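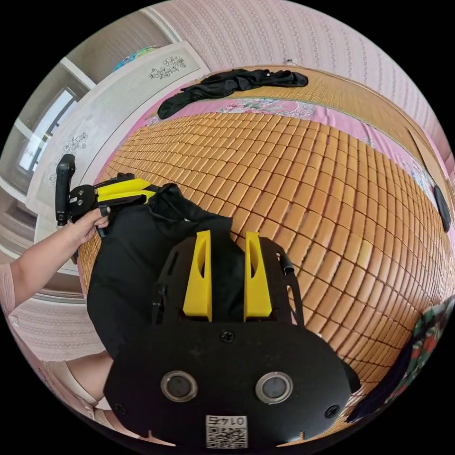 Parkum Magazine — Equipment & Planning Desk

19 comments | 124 shares

Veronika Hegyi wanted four more pairs of hand-held grippers by July. She got two. The rest of the line went to spare fingers, cables, and a shelf.

That's the budget story at Nimusen, more or less. Small team, home tasks only — laundry, beds, kitchen stuff. Clothes are the hard part. A black garment, or maybe a bag, on a bamboo mat, yellow fingers at the corner, second gripper coming in on the bunched part. Soft things fold wherever they like. Two hands, so two grippers, so every price on the sheet doubles. People forget this when they ask for a quote.

"Buy the consumables first," says Kristóf Szabó, who keeps the spreadsheet. It has 29 rows. Fingers get a row. Screws get a row. Printed labels too, after a long arguement.

Hegyi's order of spending: grippers, spares, storage, then people's time, wich she now thinks should of been first. Rented bedrooms cost less than a mock-up. Scheduling them costs more.

And the robot arms? Not this year. Vilmos Szűcs has a quote from Skodidness in his drawer and keeps reading it. Delivery is slow, floor space is tight — and the arms need a table nobody has priced.

Next review is after the summer. Szabó wants row 30 left blank.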